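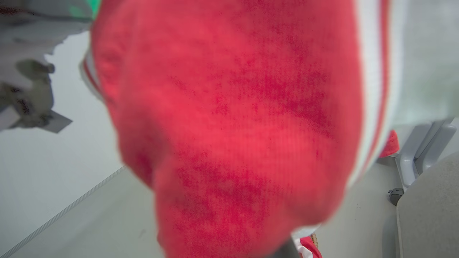

옷 개는 로봇을 빌려 쓴다는 것에 대하여

12월 | 글: 조이 가발라스

이 사이트는 더 나은 이용 경험을 위해 쿠키를 사용합니다. 계속 이용하시면 쿠키 사용에 동의하는 것으로 간주됩니다. [동의] [설정]

저는 빨래를 개는 시간을 꽤 좋아하는 사람입니다. 라디오를 틀어 놓고 수건부터 시작해서 속옷, 티셔츠, 그리고 마지막에 가장 귀찮은 것들(후드 달린 옷, 단추가 어긋난 셔츠, 짝 잃은 양말)로 넘어가는 그 순서가 저에게는 거의 저녁 산책 같은 것이거든요. 그러니 자누시코에서 내놓은 의류 정리용 로봇 팔 대여 서비스 '드로나드'를 두고 글을 써 달라는 부탁을 받았을 때, 마음이 썩 공평하지는 않았다는 점을 먼저 고백해 두어야겠습니다.

드로나드의 조건은 단순합니다. 한 달에 300유로, 최소 계약 두 달, 설치와 조정은 요금에 포함. 가정보다는 동네 세탁소나 체육 클럽, 작은 극단 의상실 같은 곳을 염두에 둔 상품이라고 합니다. 저는 이 가격이 비싸다고 생각하지 않습니다. 오히려 안내서가 너무 많은 것을 약속하고 있다는 쪽이 마음에 걸렸어요. 안내서에는 '어떤 옷이든'이라는 말이 일곱 번 나옵니다. 집에서 빨래를 한 번이라도 개어 본 분이라면 이 말이 얼마나 무거운지 아실 겁니다.

옷은 상자나 병과 달라서, 집는 순간 모양이 바뀝니다. 소매를 잡으면 몸통이 돌아가고, 밑단을 잡으면 목이 어디로 갔는지 알 수가 없지요. 농구 유니폼만 해도 그렇습니다. 소매가 없으니 쉬울 것 같은데, 넓은 진동 둘레가 목둘레와 헷갈리고 천은 미끄럽고 번호가 찍힌 자리만 혼자 뻣뻣합니다. 우리 손은 그런 것을 생각도 하지 않고 해결합니다. 한 번 툭 털고, 어깨를 찾고, 반으로 접으면 끝이에요. 손가락 두 개짜리 집게가 같은 일을 하려면 어디를 물어야 할지부터 정해야 하고, 저는 그 망설임을 지켜보는 일이 뜻밖에 즐거웠습니다. 처음 빨래를 돕겠다고 나선 조카를 볼 때와 비슷한 마음이랄까요. 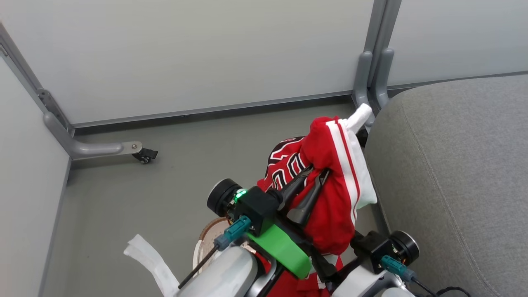
하리시 코티안은 제 초고를 읽고 이렇게 적어 보냈습니다. 조카 이야기는 다정하지만 조카에게는 월 요금을 내지 않는다고, 돈을 받는 서비스라면 어떤 옷을 못 다루는지부터 목록으로 내놓아야 하고, 손님이 그 목록을 보고도 계약한다면 그때 비로소 칭찬해도 늦지 않다고요.

맞는 말이라 한참을 들여다보았습니다. 사실 저도 비슷한 것을 바랐던 것 같아요. 경쟁 상품인 모레이라의 대여 안내서에는 맡기면 안 되는 옷이 한 쪽 가득 적혀 있습니다. 니트, 끈 달린 옷, 젖은 옷. 읽다 보면 그럼 무엇을 맡기라는 건가 싶기도 하지만, 그래도 저는 그 한 쪽이 고마웠습니다. 월요금을 내는 사람이 무엇을 계속 자기 손으로 해야 하는지 미리 알 수 있으니까요. 자누시코가 다음 안내서에서 '어떤 옷이든'을 지우고 그 자리에 잘하는 옷 몇 가지와 못하는 옷 몇 가지를 적어 준다면, 저는 이 서비스를 훨씬 편한 마음으로 권할 수 있겠습니다.

한 가지 더 바라는 것은 속도에 대한 태도입니다. 이런 제품을 소개하는 글은 으레 사람보다 빠른지 느린지부터 따지는데, 체육 클럽의 유니폼은 다음 경기 전까지만 정리되어 있으면 됩니다. 밤새 천천히 해도 좋으니 뒤집힌 옷은 뒤집힌 채로 따로 빼 두고, 자신 없는 옷은 그냥 남겨 두면 좋겠어요. 엉성하게 접힌 옷을 다시 펴는 일이 처음부터 개는 일보다 더 피곤하다는 건, 식구가 많은 집에서 자란 사람이면 다들 아는 이야기지요.

그래서 누가 물으면 저는, 같은 옷이 매주 잔뜩 나오는 곳이라면 두 달쯤 빌려 볼 만하다고 대답합니다. 저희 집 수건은 당분간 제가 개겠습니다. 라디오도 아직 멀쩡하고요.

문의: 편집부 | © 무나네오. 무단 전재 및 재배포 금지 | 맨 위로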